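Lornitz House, Front Parlor and Grounds
Annual inspection checklist, with comments
Completed 10 September 2024 by the property steward, Admasu Historic Homes Trust

1. Front steps
Pass. The second tread still rocks. It rocked in the last report and in the one before that, and I am starting to think it should be listed on the nomination form.

2. Porch railing
Fail. Loose at the river end. A sign asking visitors not to lean on it has been tied to it, and visitors lean on it to read the sign.

3. Historical marker
Pass, structurally. The post is sound. The date on the plaque remains wrong, but dates are outside the scope of this checklist.

4. Chimney and flue
Not inspected. Druner Masonry wants $600 to go up and look. Flue stays capped and no fires are to be lit, including for the Candlelight Evening in February.

5. Smoke alarms
8 fitted, 2 chirping. Batteries replaced in the upstairs hall. The attic one chirps on new batteries too and needs replacing whole.

6. Cellar
Pass with comment. Tide line on the north wall is a little higher than the chalk mark. New chalk mark made. Sump pump runs, and complains.

7. Parlor windows
Two sashes painted shut. Since the parlor has one door, please free at least one of them before the next lecture.

8. Fire extinguishers
Pass. Tags current. The one behind the harpsichord should be somewhere a person can reach without moving a harpsichord.

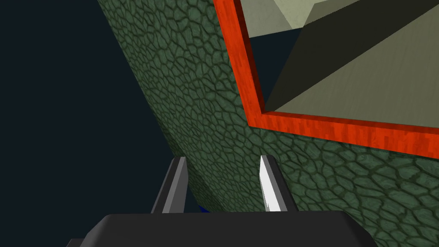
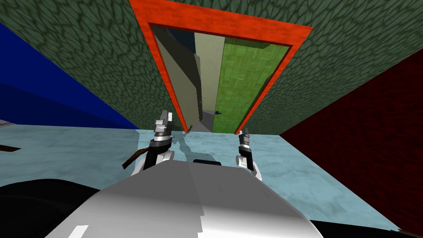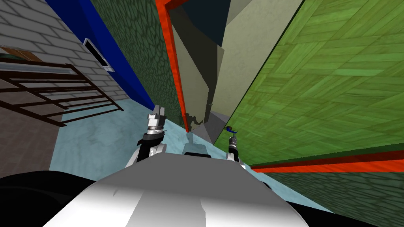
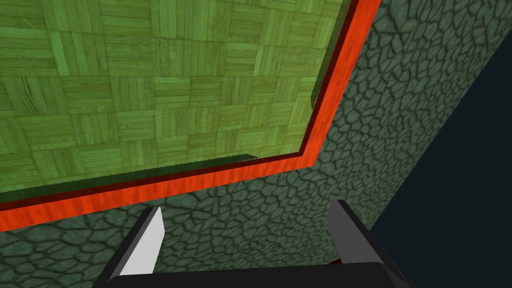 9. Exit signs
Fail. The sign over the back passage points to the pantry. Indimine Electric has the work order.

10. Footpath to the landing
Pass as far as the sycamore. Beyond that the county owns it, or the city does, and each has sent me a very polite letter about the other. Rope stays up.

Next inspection: after the railing is fixed, or in February, whichever comes first. I have penciled in February.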